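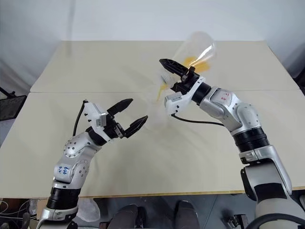 A visitor behind me at the pouring station said she would have expected the open day to lead with something faster, and that her kitchen could use a machine that got this right before it got anything else right. A man next to her answered that a bottling line has done it for decades. They were still arguing when the group moved on to the gearbox room.

The open day was at Zarkumance, on the upper floor of the old Meredith building in Lurkodmont. I had signed up in May, when the list first opened, and got one of the afternoon slots. The bus from the station took 43 minutes with the roadwork. Parking is free behind the building, but it was full when I walked past it.

Check-in was at a folding table on the ground floor. You got a paper badge and a map with nine stations on it. The woman at the desk told me 618 people had registered, which explained the line at the elevator. I took the stairs.

The first few stations were standard for this kind of event: a conveyor sorting plastic parts, a small cart that follows tape on the floor, and a wall of posters. The cart stopped twice while I was there and had to be restarted. The posters were mostly too technical for me, though the one on joint wear had good drawings.

Station five was the one I had come for. It belongs to a project called Musholm, which is about two-armed robots doing ordinary work with containers. The setup is simple. There is a pale table against a white wall, with one arm on each side and a two-finger gripper on each arm. The liquid is orange so that people can follow it.
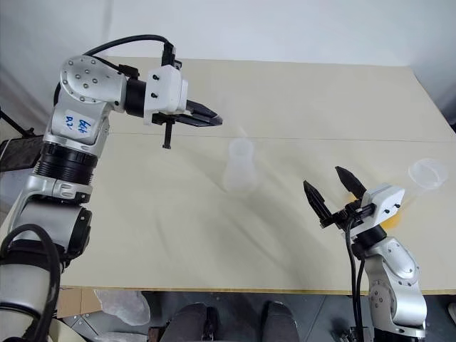

The Musholm table at station five, with a flask near the middle and a gripper on either side of it.

Clear containers are the hard part, according to the staff member who gave the talk. A camera has trouble finding the rim of a see-through cup on a light surface, and thin plastic also bends when it is gripped too hard. The team keeps switching between vessels for that reason. A narrow flask tips differently from a bottle, and a program that handles one can miss with the other by an inch or more.

Someone asked how many times they had run it. The answer was 1447 recorded pours so far, including the bad ones. The bad ones are kept on purpose - they are used to work out what the arm did just before it went wrong. Spills are wiped up by hand, and there was a roll of paper towels at the back of the room.

I also asked about speed. The arms could move a good deal faster, I was told, but the liquid would slosh and the cup would tip over more often. For now they leave it slow.

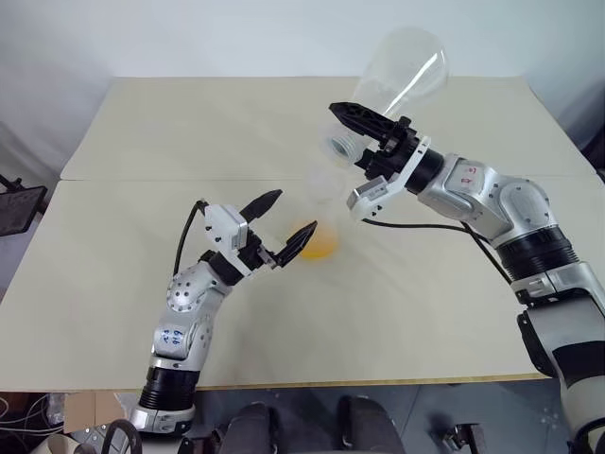 The other question I had was how the arm decides when to stop. At the moment it works from a set angle and a set time, and the same amount goes into the bottle before each run. The next version is supposed to watch the level in the cup. They would not give a date for that.

Stations six through nine went quickly. The gearbox room was loud and I could not hear much of the talk. The gripper workshop let you squeeze a foam block and read the force on a dial, and that had the longest wait of the day, mostly families. Coffee was in the hallway by the exit - two dollars a cup, cash only.

If you plan to go next time, pick an early slot and start with station five. By late afternoon people were standing three deep around the table, and the talk there was cut to half its length. Registration is done through the Zarkumance site, and the map can be downloaded ahead of the visit.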